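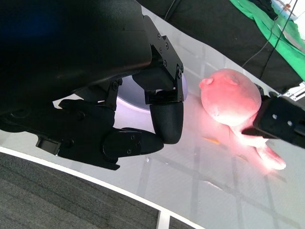
Shboul Boards > Soft Toys > Cleaning and Repair

Pink plush pig, fuzz going flat. Wash or leave alone?

skerham_attic
Picked up a pink plush at a yard sale in May. I say pig. My sister says "some kind of animal" and won't be moved. The fuzz on the head is still good but the body feels like an old bath mat. Can it go in the machine?

Han-gyeol Nam
Pillowcase, knot it, cold, gentle, lowest spin you have. I've done 227 of these and lost 3, all to the dryer. Never the dryer.

didum
Hard disagree. Machines shift the stuffing and you get a pig with a neck like a sock. Damp cloth, drop of dish soap, patience.

Han-gyeol Nam
Patience is how my spare room filled up.

skerham_attic
Mine has a long body, if that matters. More of a lounger than a sitter.

didum
It matters a lot. Long ones go lumpy in the middle.
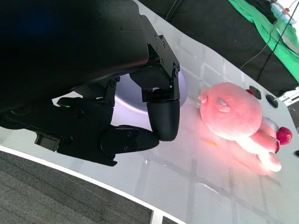 bremerex
How do you get the fuzz to stand up again after washing?

Han-gyeol Nam
Let it dry all the way, then go over it with a soft toothbrush in short strokes, against the nap first and then with it.

didum
Baby brush. A toothbrush leaves tracks.

bremerex
800 posts on this board about brushes and we're still at war.

skerham_attic
Going with the damp cloth on the body and leaving the head alone — sorry, Han-gyeol. My sister has now moved to "possibly a bear."

Han-gyeol Nam
Wash the sister. Cold, gentle.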